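Reading Room Reorganisation at Lotum
Progress report to the Prondura Fund
15 September 2026

Where we are

The grant was made in March to sort, list and rehouse the technical books at Lotum, which had built up over many years with no proper order. Of the 300 titles in the original estimate, 34 are still to be listed. The rest are on the catalogue sheet with title, language, subject and shelf code.

Work completed

1. Listing. Every book is entered from its cover and title page. The Chinese-language titles took longer than planned, as the old card index gave them only as "foreign, engineering". They now go in under the original title with an English one beside it, so that a reader can search by either. ROS2编程, for instance, is entered as "ROS2 Programming" and filed under robotics software, with the theory volume noted in the title field.

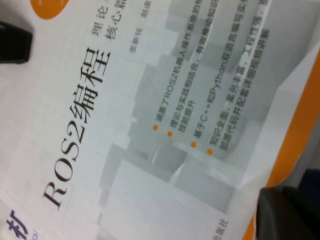
2. Subject groups. The old scheme had 9 groups and several of them overlapped. We have merged vehicles with transport and moved robotics out of general computing. Books that could sit in two places are shelved by main subject and cross-listed on the sheet.

3. Labels. Shelf codes have been printed for all listed books. Fixing them has begun with the English titles. Labels go low on the spine so that the lettering stays clear, and very thin books will have theirs inside the front cover.

4. Holders. The books in most demand are to be kept on the tables in upright file holders, and the larger sets on the wall shelves. We looked at card holders from Stirent and decided on plastic ones, which stand up better to daily use. Thin books keep upright well enough in a narrow compartment. Larger ones tend to lean if they have a compartment to themselves, so we plan to put two or three together. The black holder on the white table has the mobile robots title, 移动机器人原理与应用, on the left and a bigger teal book with 汽车 on its spine on the right. Two more lie flat on the table.
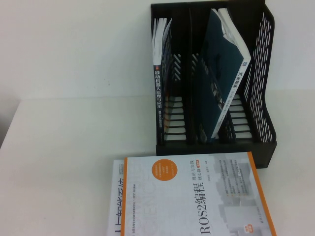
The Vörös branch, which shares the collection, wrote to ask that the automobile books be kept together on a wall shelf, and said that its readers usually want several at a time and would find it awkward to hunt through table holders. We have agreed to try this for the vehicle group only.

Spending

Holders and labels are within budget. Translation of titles has gone slightly over, and we have covered this from the sum set aside for shelf repairs, as only one shelf needed work.

Still to do

List the remaining titles.
Finish fixing labels, Chinese-language books last.
Move the vehicle group to the wall shelf.
Send the finished catalogue sheet to Vörös and to the Fund.

We expect to need 3 more weeks for the listing. We do not ask for any change to the grant.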